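Foltville Community Board > Courts and Public Safety > Hordiienko records case: was it whistleblowing?

clerk_watcher
Posted Friday, 8:14 a.m.
The defense in the Undero records matter filed its brief this week. Counsel for Khrystyna-Mariia Hordiienko argues that the 2,667 pages she copied before leaving the company are covered by the state whistleblower statute. The company maintains that the copying was theft. Members are asked to keep discussion to the public filings.

R. Danforth
The statute protects a report of wrongdoing. It does not protect every document a person carries out of the building. According to the complaint, only 1,055 of those pages concern the billing practices she reported. The remainder are personnel files and vendor contracts, and I do not see how the defense accounts for them.

millrace44
I respectfully disagree with the previous poster. An employee who suspects false billing cannot be expected to sort the evidence at her desk. The contracts may well show who approved the invoices. That is a question for the jury.

R. Danforth
The jury may consider her intent. Whether the statute applies at all is for the judge, and the judge has not ruled. I would also note that she kept the material for nearly two months before contacting the inspector's office.

Sowmya Pisharody
Moderator
Two posts naming current employees of the company have been removed. Please refer to the board's policy on pending cases. The civil suit brought by Chowdary is a separate matter and has its own thread.

millrace44
Understood. For the record, the delay is explained in her affidavit, which states that she was looking for a lawyer during that period. Members may give that whatever weight they wish.

clerk_watcher
I have read the affidavit. It names one law office and gives no dates. The company's reply, the Memo in Opposition, makes the same point on its fourth page.

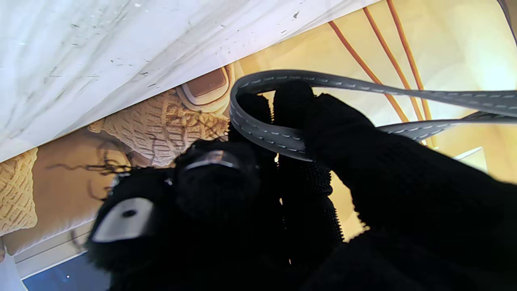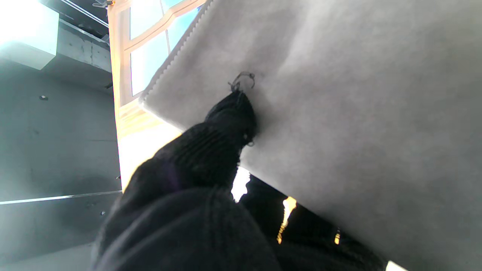
tess_on_alder
Will the judge decide the whistleblower question before the trial begins?

clerk_watcher
The judge has set a hearing on that question for July, ahead of jury selection. The clerk's office will post the ruling on the public docket once it is signed.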